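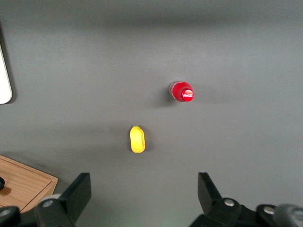
Notebook 4, page 32

August 22, 2026

Packaging bench, Veltport room

I have the table the way I want it at last, and I am going to write down how it got there while I still remember, so that whoever opens this in January doesn't have to go through the whole business again. The top is plain flat gray now, a nice quiet matte, and after two months of squinting at things on the old varnished top I can't say how restful it is. The paint is the Bremer furniture paint, two coats, with a light sanding between them. I wanted a third coat and Tomoyo Onishi talked me out of it. She was right, I think. A third coat would only have given us another evening of waiting and another set of sleeve marks.

What I like best is how shadows sit on it. Stand a bottle up and you get a soft spread of shade off to the left, with no hard edge anywhere, and the red of a Coca-Cola cap comes up beautifully against the gray. I had the Coke bottle toward the right, and the small yellow piece lying down and to the left of it. I spent longer than I should have looking from one to the other! The yellow is a proper lemon yellow but goes faintly green toward one tip, and I had never once noticed that on the old top, where everything went a bit orange. I don't know whether it is in the plastic (if plastic is what it is) or whether it picked the tint up from something. I'd like to put it by the window tomorrow and have a second look.

The far side of the table is still darker than the middle and the right. It's the shelf that does it, I'm fairly sure, and short of moving the shelf I don't see a cure. For color work, keep to the middle or the right.

The wooden tray lives at the near left corner. Please leave it there. I know it is in the way of people's elbows, but it has a raised rim and small things put into it stay put, and twice now I have gone looking for a cap that somebody had set down "just for a second" on the bare table. Loose caps, seals, pull tabs and anything smaller than a thumb go in the tray. It could do with a rub of oil when somebody has the tin open.

Catalog numbers

We had two things sharing 1257, a tea tin and a jar lid, and for a while I thought I was losing my mind. The tin keeps the number, having had it first, and the lid moves to the end of the list as 1563. I have changed the card and the sheet. I have not changed the label on the drawer, as the Tradari label printer has decided it only likes the narrow tape, so there's a pencil note stuck on for now. If you find pencil notes elsewhere in the Seppälä cabinet they are mine too, and they can be trusted up to the third drawer. The third drawer I did at the end of a long day.

Tomoyo would like the numbers to say something about the material, so that cartons and bottles can be told apart at a glance. I can see the appeal, and I can also see myself relabeling that entire cabinet over the winter with cold feet. We agreed to talk about it again when the printer is well.

Cartons, crushed

I have been putting the crushed cartons off all summer and finally gave them some time. My old habit was to flatten everything and file it like paper, which is tidy, but it loses the very thing you'd want to study, the way a box gives when it is squeezed. So the badly creased ones will now be kept in their crumpled shape and looked at that way, standing up, before anybody smooths anything.

The red tartan one is my favorite of the lot. It has gone in hard at the bottom and stayed wide at the top, so the whole thing has turned into a wedge, and the white front narrows down with it and takes the gold script along for the ride. I have tried several times to read that script and I can't get a full word out of it across the folds. The plaid has done much better: bright red, with dark green and navy crossing it and thin white lines, and you can follow it nearly all the way across. The top edge is torn a little and shows pale board. The barcode on the side panel looks straight enough that I'd like to try a scanner on it. The small print farther down will need the magnifier and a patient person. 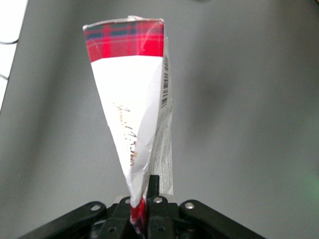
Still to do

Find a carton shelf deep enough that the crumpled ones aren't leaning on each other. The one we have was built for flat sheets and it shows.

Try the tartan carton under the side lamp, keeping an eye on the shiny patch near the upper right of the band, then copy out whatever can be read of the script, even if it is only a letter or two.

Order 20 of the wide tape rolls, if the printer turns out to be merely sulking. Ask first.

Tomoyo has the magnifier at her desk. Get it back before she takes it home again with her knitting.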